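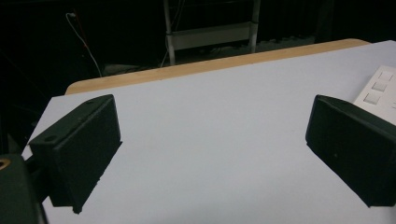
3.2 Survey of Standby Use in Shared Workrooms

The survey covered 64 shared workrooms in Koltthorpe and Cuypers. Each room was open to tenants seven days a week, and each had its own electricity meter. Tenants received a short form in May asking which devices they left plugged in overnight and who, in their view, was responsible for switching them off. More than 700 forms were sent out, and 200 were returned in a usable state.

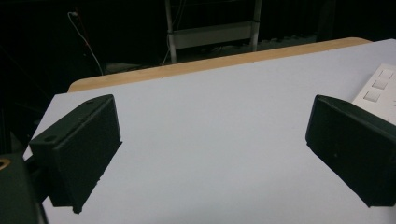 Meter readings were taken in the evening, after the last booking, and again before the first booking of the next day. Rooms with a refrigerator or a server were treated as a separate group - their night load says little about the habits of tenants. Mao's earlier work on the Nandito offices used a single reading per week, taken on Sunday, and so could not separate nights from idle days.

Answers on responsibility were divided. Many tenants stated that the building manager should switch off shared outlets, while managers tended to assign the task to the last person to leave. Power strips were recorded as shared equipment, including those with a master switch and a red indicator light (Figure 3).

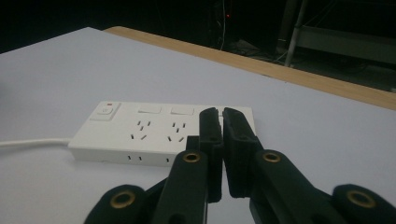
Forms that named no device at all were kept in the sample and coded as "none reported." Yuxi Mao checked the coding of 97 forms against the original answers, and differences were settled by discussion before the analysis in Section 4.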